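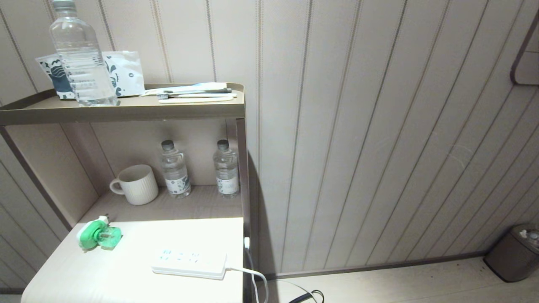
Top shelf with the water bottle, the packets and the toothbrushes.

Wireless Charger and Earbud Safety Check, Skiltura guest rooms
Checked by Bukola Babalola, September 2018

Thank you all for being so patient while I went from door to door with my little meter and my flashlight! I've put my comments next to each item, and some of them did get rather long.

1. Charging pad sits flat, rubber feet in place
OK. One pad in the Hermans wing had lost 2 feet and slid when I put a phone on it. Farzad Bahrami has spares in his desk.

2. Pad surface clean, no coins, keys or foil
OK, mostly. I found a paper clip on one pad, and I'd love it if we could all peek for those when we tidy up, as metal heats up very fast on these things.

3. Surface temperature after an hour with a phone in place
Highest reading was 44 degrees Celsius, on a Cendovow pad with a phone in a thick case. That's above the limit on our sheet - please take it out of use until Ruben Visser has had a look at it.

4. Cables free of kinks, cuts and bare wire
NOT OK. Replace 3 cables. All of them were bent hard right at the plug, and one had been wrapped in tape (kindly meant, I'm sure, but tape isn't a repair). 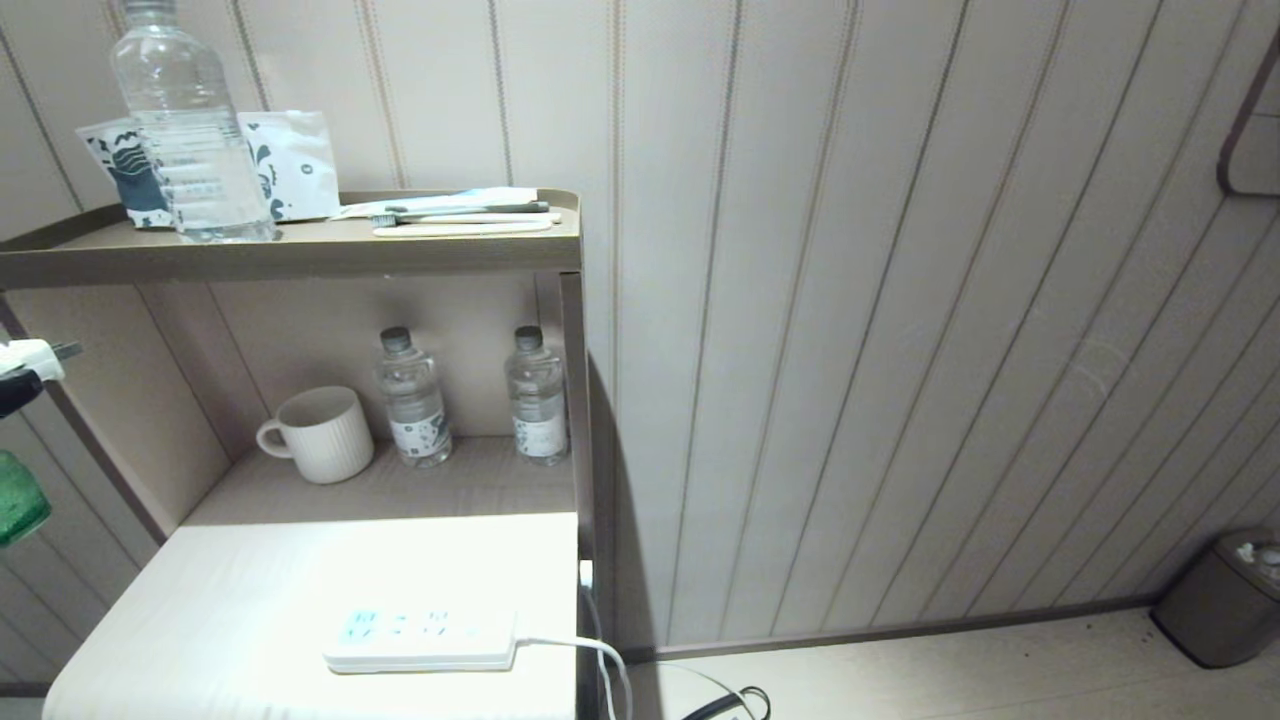 5. Power adapter matches the pad
OK. The Grevamine adapters have the rating printed so small that I had to borrow Gerrit Van Wijk's reading glasses, so I've written it on a label in nice big numbers.

6. Loaner earbuds: case closes, battery not swollen, charging light comes on
OK, apart from 2 cases with loose lids. They still charge, but I've set them aside.

7. Outlets firm in the wall, no scorch marks
OK throughout.

Still open: items 3 and 4. Willy Brouwer is ordering the cables, and I'll come by again when they're in.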